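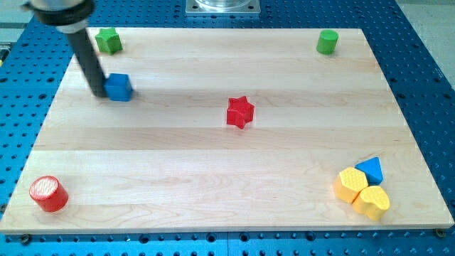
How long should I let new maple flooring sit in the house before I nail it down? Until the boards and the subfloor read within a couple of points of each other on a moisture meter, and for most houses that works out to a week or two with the heat or AC running like normal.

Posted by Reginald Tran, July 2, 2020

OK so that's the short version I got from the guy at the flooring counter, and I wrote it down as the question and answer because I figure other people will search for it. But now I'm second-guessing the whole thing. I've got 2,000 square feet of unfinished maple strip stacked in my dining room in Parnlow, still banded, and my wife would very much like her dining room back. The meter says 9 on the boards and 12 on the subfloor upstairs. Downstairs it's closer. Do I wait? Do I start downstairs? It's been sticky out and the AC is on, if that matters.

---

knotty_pete

Cut the bands!! You can leave that stuff banded till December and the middle of the bundle won't know it moved. Open them up, stack them crisscross with gaps (I use leftover lath between layers) and get a fan going across the room, not pointed right at the pile.

And yes, start downstairs if the numbers are good down there. Your dining room will be the last room you do, sorry to your wife.

---

hollis_floors

I'm going to disagree with Pete a little. Cutting the bands is right. The fan is where I'd argue. I've seen people park a fan near a stack and the outside boards end up drier than the inside ones, and then you're installing a mix. Just let the house be the house. Same thermostat setting you'd live with, doors open, leave it alone.

Also, 12 on a subfloor with 9 on the boards is a 3 point gap. With narrow strip (is it 2 1/4?) I'd want that at 4 or under, so you're fine. If it's wide plank I'd want 2 or less. What width did you get?

---

Reginald Tran

2 1/4, yes. Didn't know the width changed the number, thank you.

Bands are coming off tonight. No fan for now, I'll referee that one later.

---

knotty_pete

Hollis, I said ACROSS the room. I've done it that way in my own place and my daughter's place and neither one has a gap you could get a dime in. But fine, no fan, it'll just take longer.

---

mrs_laing_st

Jumping in from the customer side of this. We had maple put in at our old house on Laing Street and the installer brought it in on the truck in the morning and was nailing by lunch. By winter we had gaps in the hallway where I could lose a bobby pin. Gorgeous the rest of the year, I'll give it that! We ran a humidifier after that and it helped some, but I was always vacuuming crumbs out of the cracks with the little skinny attachment.

So please wait. The dining room will survive.

---

Reginald Tran

I read that one out loud at dinner (in the kitchen, standing up). It did help my case.

---

dovetail_don

Everybody's talking about the waiting and I think the waiting is half superstition. The number on the meter is what counts. If the wood shows up at the right moisture and the subfloor is where it should be, you could nail it that same day and be happy. If it shows up wrong, two weeks might not fix it. Laing Street's installer probably never checked either one.

More important, is your meter set for maple? A lot of them come out of the box set for fir, and the reading will be off until you change the species. Check the chart in the booklet.

---

hollis_floors

Don's right about the meter, and I should have asked. I don't agree that waiting is superstition, but we've had that fight on here before and I'm not doing it again in Reginald's thread.

---

Reginald Tran

Well, it was set for fir. Changed it and the boards moved up a hair, so the gap got smaller. I took readings from a bunch of different bundles this time and they're all close to each other.

Plan is to give it the week anyway, then start in the back bedroom where my mistakes will be under a bed. One more question while I've got you all: felt paper or rosin paper underneath?

---

knotty_pete

Felt. 15 pound.

---

dovetail_don

Rosin is fine over a heated, finished basement. Here we go, Pete.

Contact the moderators | Copyright Astthorpe Home Forums | Back to top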